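# [解決済み] Buvura搭載端末で更新後に通知が遅延する

- 対象機種:Misora(SIMフリー版、Buvura搭載)
- 発生時期:3月の定例更新を適用した直後から
- 影響範囲:通知の遅延、バックグラウンド同期の停止
- 重要度:中
- 状態:解決済み(暫定対応を含む)
- 最終更新:2026年9月12日

## 申告内容

3月の更新を適用したあと、画面を消している間の通知が届かなくなった。画面を点けると、たまっていた通知がまとめて表示される。メッセージアプリ、メール、カレンダーのいずれでも発生する。電話の着信とアラームは正常に鳴る。

利用者側で試したことは次のとおり。

- 端末の再起動(変化なし)
- 各アプリの通知設定の確認(すべてオン)
- おやすみモードの解除(もともとオフ)
- Wi-Fiからモバイル通信への切り替え(変化なし)

端末の初期化はできれば避けたいとの希望あり。業務用の認証アプリが入っており、再登録に社内申請が必要なため。

## 再現確認

検証用のMisoraに同じ版のBuvuraを入れ、初期設定のまま確認したが、再現しなかった。画面を消して50分放置しても、テスト送信した通知は数秒以内に届いた。

次に、更新前の版に戻し、申告者のアプリ構成に近づけてから3月の更新を適用した。アプリ構成は送ってもらった一覧に合わせている。標準のホームアプリの代わりにGunnを使い、バックアップにはRestarを常駐させた。この状態では再現した。画面消灯から18分が経過したあたりで通知が止まり、点灯すると一度に届く。充電中は止まらない。

この時点で、更新そのものの不具合というより、更新と常駐アプリの組み合わせで起きている可能性が高いと判断した。

## 切り分け

### 1. Gunnを外す

標準のホームアプリに戻して再確認した。通知は同じように止まった。Gunnをアンインストールしても変化はない。通知バッジの表示が遅れるという別の申告があったため最初に疑ったが、バッジの遅れは通知の遅延に引きずられた結果だった。Gunnは原因から外す。

### 2. Restarを外す

Restarを無効化して再起動したところ、通知は止まらなくなった。再度有効にすると再発する。同じ手順を2回繰り返し、結果は同じだった。

ただし、更新前の版ではRestarを有効にしていても通知は正常に届いていた。Restar側の版は更新の前後で変えていない。

### 3. 電池設定の比較

更新前と更新後で、設定画面の「電池」→「アプリごとの制限」を見比べた。更新後は、通知が止まるアプリがすべて「自動」になっていた。更新前に「制限なし」と指定していたものも含めて書き換わっている。初期設定のまま更新した端末では、書き換えは確認できなかった。

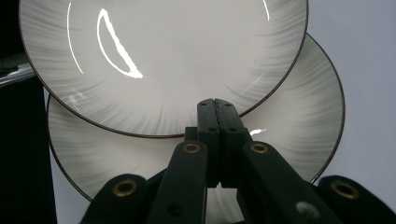 Restarには、端末の設定を定期的に保存し、更新後に書き戻す機能がある。初期値ではオンになっている。Buvuraの3月の更新では電池制限の区分名が変わっており、旧版で保存した「制限なし」を新版が解釈できず、「自動」として扱っていた。動作ログにも、書き戻しの直後に未知の値を受け取ったという行が残っていた。

```
[settings] restore start (source: backup)
[power] unknown policy value, fallback to auto
[settings] restore done, entries: 179
```

entriesの179は書き戻した設定項目の総数で、電池制限以外の項目も含む。画面の明るさ、文字サイズ、着信音などは正しく戻っていたため、利用者から見ると設定が変わったことに気づきにくい。

Restarを無効化しただけで通知が戻った理由も確認した。Restarは画面消灯中に定期保存を走らせる。Buvuraはこの動作を検知して省電力の段階を一つ引き上げ、「自動」のアプリの通信をまとめて保留していた。Restarが動いていなければ段階が上がらないので、「自動」のままでも通知は届く。充電中は段階の引き上げ自体が行われない。再現確認の結果とも合う。

## 対応手順

申告者には次の手順を案内した。初期化は不要。

1. Restarを開き、「設定の書き戻し」をオフにする。
2. Restarの「保存済みデータ」から、更新前の日付の設定バックアップを削除する。写真や連絡先のバックアップは別枠なので残してよい。
3. 端末の「設定」→「電池」→「アプリごとの制限」を開き、通知を受け取りたいアプリを「制限なし」にする。
4. 端末を再起動する。
5. 再起動後、もう一度「アプリごとの制限」を開き、指定した内容が保たれていることを確認する。
6. Restarで設定バックアップを新しく作成する。「設定の書き戻し」はオフのままにしておく。

手順2を飛ばすと、書き戻しをオンに戻したときに古い値が再び適用される。手順3より先に手順1を行うこと。順番が逆だと、再起動時に設定がまた書き換わる。

## 申告者からの返信(1回目)

手順どおりに操作したが、メールの通知だけがまだ遅れる。メッセージとカレンダーは直った。手順5の確認では、メールアプリは「制限なし」になっている。

## 追加調査

メールアプリの同期方法を確認してもらったところ、「プッシュ」ではなく「手動」になっていた。このアプリは、同期方法をアプリ内ではなく端末のアカウント設定に保存している。そのため、こちらもRestarの書き戻しの対象になっていた。保存時点で一時的に「手動」にしていたものが、更新後に戻されたとみられる。

追加で次の操作を案内した。

1. 「設定」→「アカウント」→ 該当のメールアカウントを開く。
2. 「同期方法」を「プッシュ」に変更する。
3. 「今すぐ同期」を一度実行する。

電池制限の件とは別の設定だが、きっかけは同じ書き戻しである。類似の申告では、アカウントの同期方法も併せて確認する。

## 申告者からの返信(2回目)

メールの通知も届くようになった。画面を消したまま一晩置いても、朝までの通知は受信時刻どおりに並んでいた。電池の減りが以前より少し早い気がするが、これは仕様か、との質問あり。

## 回答

「制限なし」のアプリが増えると、待機中の消費は増える。通知の即時性が必要ないアプリは「自動」に戻して構わない。検証機では、メッセージアプリと認証アプリだけを「制限なし」にした状態なら、更新前との差は見られなかった。ゲームや買い物系のアプリまで「制限なし」にしている場合は、先にそちらを見直すよう伝えた。

認証アプリの登録は維持されており、再申請は不要だった。

## 開発側への連絡

Buvuraの担当へ、区分名の変更に伴い旧版の値を読み替える処理がない点を報告した。次の更新で、旧「制限なし」を新しい区分に対応づける修正を入れるとの回答を得ている。リリース時期は未定。

Restarの窓口にも、書き戻しの前に端末の版を確認し、保存時と異なる場合は警告を出すよう要望を送った。受付の返信は来ているが、対応の可否はまだ分からない。

## 同じ症状の問い合わせを受けたとき

確認する順番は次のとおり。

- 3月の更新を適用済みか。未適用なら、この件には当たらない。
- Restarが入っているか。入っていない場合は、ほかの設定移行アプリの有無を聞く。
- 画面点灯中と充電中は通知が正常に届くか。どちらでも遅れるなら、通信側の切り分けに回す。
- 「アプリごとの制限」が意図せず「自動」になっていないか。
- メールだけが遅れる場合は、アカウントの同期方法。

Gunnを使っている利用者からは「ホームアプリのバッジが出ない」という形で申告が来ることがある。バッジだけの問題か、通知自体が遅れているのかを先に聞き取る。通知が定刻に届いていてバッジだけ出ない場合は別件として起票する。

3月の更新をまだ適用していない利用者には、適用前にRestarの「設定の書き戻し」をオフにするよう案内する。適用後にオフにした場合は、上の対応手順を最初から行ってもらう。

## 変更履歴

- 初版:申告内容と再現確認を記載
- 第2版:Restarの書き戻しに関するログと対応手順を追加
- 第3版:メールの同期方法に関する追加調査を反映
- 第4版:状態を解決済みに変更。Buvuraの修正版が出た時点で、手順3が不要になるかを検証機で確認し、本票に追記する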